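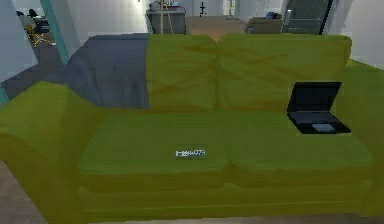

Washing a big throw at home is one of my favourite small jobs, and I'd love more people to try it before they pay for a service wash. Most blankets cope far better than you'd think! The one I have in mind is the ordinary sofa throw, the kind that lives over the back of the seat like the grey one on the green sofa, getting rumpled and leaned on and dragged down over the arm every evening. It picks up hair oil, crumbs and a faint smell of dinner, and a good wash brings it right back.

## What you need

- A bath, or a machine with a big enough drum
- Liquid detergent (powder can leave white specks in a thick pile)
- White vinegar, a small cupful
- Two old towels
- An airer, or a line with plenty of space

## Step 1: Read the label, then test

If the label says dry clean only, believe it. If the label has been snipped out, dab a hidden corner with a damp white cloth and a drop of detergent, wait ten minutes and look at the cloth. Colour on it means a cold wash, on its own, with nothing you care about nearby.

## Step 2: Shake it out

Take it outside and give it a really good shake, then go over both sides with a stiff brush. I skipped this for years and kept wondering why my filter was full of fluff. My neighbour Corinne Park hangs hers over the fence and whacks it with a tennis racket, and it works a treat.

## Step 3: Weigh it

Stand on the bathroom scales with the blanket and without it, and take one number from the other. My lightest weighs 897 grams dry and goes in the machine without a second thought. The heavy one is 2743 grams (I used the kitchen scales and a washing-up bowl for that, which was a bit of a balancing act) and it always goes in the bath, as my drum is small and a soaked blanket needs room to move.

## Step 4: Wash

**In the machine:** wool or delicates cycle, 30 degrees at most, half your usual detergent, slow spin. Put the vinegar in the softener drawer.

**In the bath:** fill it to about a third with lukewarm water and swish in a little detergent before the blanket goes under. Press it up and down with your hands for five minutes, leave it to soak for 11 more, then drain and rinse until the water runs clear. Don't wring it. Roll it up against the end of the bath and lean on it.

## Step 5: Dry it flat, or nearly

Lay it on the towels, roll the whole lot up like a Swiss roll and kneel on it. This is the fun part, and it gets out a surprising amount of water! Then spread it over several bars of the airer, so that no single bar leaves a ridge. Turn it morning and evening. In August mine dries in an afternoon; in February allow two days and open a window.

Brush the pile once more when it's fully dry, and fold it loosely if you're putting it away for the summer.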